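Skondutell Planning and Control Software: Frequently Asked Questions

General

What is Skondutell?

Skondutell is a software package for planning and controlling two-handed manipulation. It takes recorded demonstrations, prepares them for training, and runs the resulting policies on a pair of arms. It is developed by Nolteck and maintained jointly with Fostetti, which is responsible for the perception modules.

Who may use it?

The package is available to partner laboratories and to teaching institutions. Commercial users are asked to sign a separate agreement before downloading the planner. The recording tools carry no such restriction.

Which operating systems are supported?

The runtime is supported on Linux only. The episode viewer and the labeling tool also run on Windows and macOS, although graphics acceleration on macOS remains incomplete.

Recording and data

How many demonstrations are needed to train a policy for a new task?

The answer depends on how much the objects and their starting positions vary. The reference policy for lidded containers was trained on 4000 episodes. Fine-tuning it to a new container shape has been done with 129. Users who begin without the reference policy should expect to need considerably more than the second figure.

Can episodes from hand-held grippers and from robot arms be combined?

Yes. Both are converted to the same format on import, with finger width and wrist pose stored for each side. The source of each episode is kept in the header so that it can be filtered later. Please do not remove this field, even where all episodes in a set come from one source.

Why does the importer reject some of my episodes?

The most common cause is a timing difference between the left and right streams. The importer accepts a difference of up to 13 milliseconds. Episodes outside this limit are placed in a folder named "held" and are not deleted. They can often be recovered with the realign command, provided both streams contain the opening synchronization gesture.

Perception

Does the software handle clear plastic?

Support for transparent objects is partial. Depth readings on clear walls are unreliable, and the default settings discard them. The tracker then relies on color and edges, and it performs best when at least one part of the object, such as a tinted lid, stands out from the table. Fully clear containers on a white surface remain a known difficulty - users are advised to test under their own lighting before collecting a large set.

What happens when the fingers hide the object?

The tracker holds its last estimate and widens the stated uncertainty with each missed update. After 10 missed updates the estimate is marked as stale, and the planner will not begin a new motion until the object has been found again. A motion already in progress is completed at reduced speed.

Planning and control

How are the two sides coordinated?

Each policy step produces a target for both sides together. The controller does not permit one side to run ahead of the other, and if either side falls behind, both are slowed. This behavior was introduced in the July release and replaces the earlier "leader" setting, which has been withdrawn.

Can grip force be limited?

A limit may be set for each side in the task file. Thin-walled objects should be given a low limit on both sides. The controller estimates force from motor current, so values will differ between gripper models and should be checked after any hardware change.

Is the planner compatible with the Tokarz interface?

Yes, through the adapter supplied in the tools folder. Versions of the adapter older than the installed runtime will load without an error but will ignore force limits. Please update both together.

Support

Where should faults be reported?

Questions about installation and the runtime are handled by Czesław Mazurek at Nolteck. Questions about tracking and calibration should be addressed to Hicham Farouk at Fostetti. Reports should include the runtime version, the task file, and one episode in which the fault occurs.

May I submit my own episodes for inclusion in the reference set?

Submissions are welcome. Contributors must confirm that they hold the rights to the recordings and that any faces have been removed. 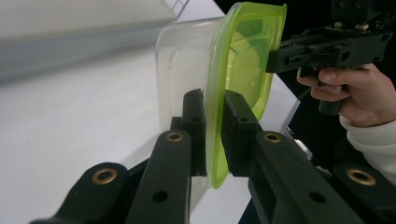 Accepted episodes are listed in the release notes under the name of the contributing institution. Contributors who later wish to withdraw their material may do so in writing, and it will be left out of the next release.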